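Search this site
Search
How-tos
Go

Comparing two sets of hand-held grippers before you commit to one

By Mirjana Zupan
February

This page covers the bench test we use when a new pair of hand-held grippers comes in and we have to decide whether it replaces the pair we already have. It takes an afternoon. It assumes you already know how to record with your grippers and how to get the files off them. It doesn't cover training anything on the data.

The last time I ran it, the two candidates were our standard pair and a set with softer finger pads from Grundevton. I'll use that comparison for the numbers below.

What you need

A table you can walk up to from at least one long side. Wood is fine. Glass and polished white tops are not, as the tracking struggles on them.

Both sets of grippers, fully charged.

One head-mounted camera for the person doing the test.

A small hard object that fits between the fingertips, and something soft such as a folded cloth or a paper towel. These two will show you most of what you need to know about a finger pad.

A second person to call out trial numbers and start and stop the recordings. You can do it alone, but you will lose count.

Step 1: Check the fingers

Open and close each gripper ten times with nothing in it. The tips should meet along their whole edge. If they touch at one corner first, loosen the finger screws, close the jaws on a flat card, and tighten again. Do this for left and right separately. One of the Grundevton fingers was out by more than I liked, and without the card check I would have blamed the pads.

Look at the pad too. It should sit flat with no lifted edge. Press it with a thumb and see if it slides.

Step 2: Check the markers

If your grippers carry marker cubes, wipe every face with a dry cloth. Then have the wearer put on the head camera and hold both grippers out over the table at working height. On the preview, all the faces that point toward the camera should be sharp, and the corners of the squares should be easy to make out. Turn each wrist slowly to the left and right. Note the angle where the tracker drops the cube. Write it down for each hand, as they are often different.

A long sleeve is fine as long as it stays below the cube. Roll it back if it rides up.

Step 3: Set the wearer's position

Stand close to the near edge of the table, close enough that you can reach the middle without leaning. Leaning moves the head camera a lot and you end up measuring the wearer's back more than the gripper. Tape a mark on the floor for the feet and use the same mark for both sets.

Run any cables away from that mark before you start.

Step 4: Record the picks

Put the hard object and the soft one near the center of the table, a hand's width apart. For each trial:

1. Start with both grippers open, above the table.
2. Pick the hard object with the left gripper, at the tips only.
3. Lift it clear of the table and hold for a count of two.
4. Pass it to the right gripper and set it down.
5. Do the same with the soft object.
6. Return to the start position.

Do 25 trials with the first set, take a break, then 25 with the second. Don't swap back and forth. Your hands need several trials to settle into a new trigger, and swapping makes both sets look worse than they are.

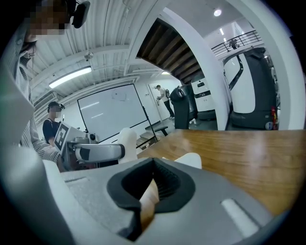
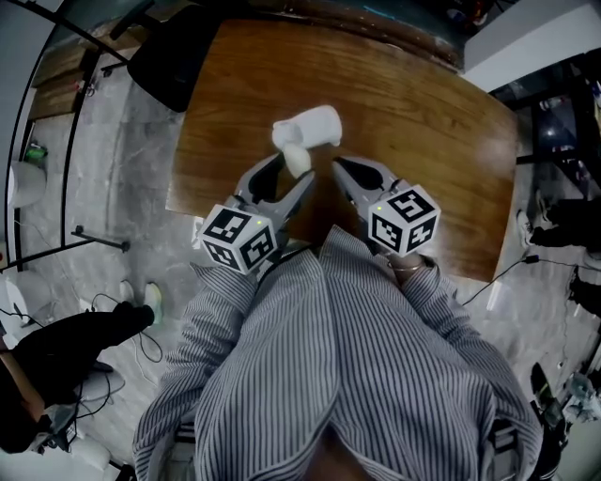
Gripper and head views from one session at the table, with the striped sleeves in both.

Step 5: Score it

Score from the recordings and leave the live impressions out of it. For each trial I mark a clean pick, a re-grip, or a drop. A re-grip is any time the jaws open again after first touching the object. Soft things get re-gripped far more often, so keep the two objects in separate columns.

In our comparison the standard pair had 11 re-grips on the cloth over the 25 trials, and the soft pads had four. On the hard object there was almost nothing between them. The soft pads did let it rotate a little during the hand-over, and you may care about that if your task needs the object to arrive at a known angle.

Step 6: Check both camera views

Open the head view and the gripper view side by side and step through five of the trials. You want to know two things.

First, can you see the contact point in the gripper view? With a wide lens the shell of the gripper takes up a good part of the picture, and a thick finger can hide the very thing you are picking up. If you can't see the tips close on the object, that set is going to cost you later.

Second, do the marker cubes stay readable in the head view through the whole hand-over? The hands come close together there and one cube can block the other. The recording for our standard pair had 1,379 head frames in the hand-over segments, and I went through the ones the tracker had flagged by hand. Most were blocked cubes. A few were motion blur, and slowing down fixed those.

Step 7: Check the trigger after a long run

A pad that works for 25 trials may not work for a day. Open and close each gripper 3,000 times before you sign off on it. We split this between people over a week – it is dull, and doing it in one go will hurt your hand. Then repeat Step 1. The standard fingers held their alignment. One of the soft pads had started to lift at the front edge and needed new adhesive.

What we decided

We kept the standard pair for hard parts and bought one soft-pad set for cloth and packaging. Damir Grgić is now testing a Trikik controller with both, and I will add his settings to this page when they stop changing.

If you only have an hour, do Steps 1, 2 and 4 with ten trials per set. You won't be able to trust small differences, but a bad finger will show up.

3 comments

Eusebio Campos
What count do you use for the hold in item 3? Two seems short. We had slips that only showed up at five or six.

Mirjana Zupan
Two is enough for our objects. If yours are heavier I would go longer. Just use the same count for both sets.

Slavica Halilović
The card trick for lining up the fingers worked, thanks. A business card was too thin for ours, so I used a piece of cereal box.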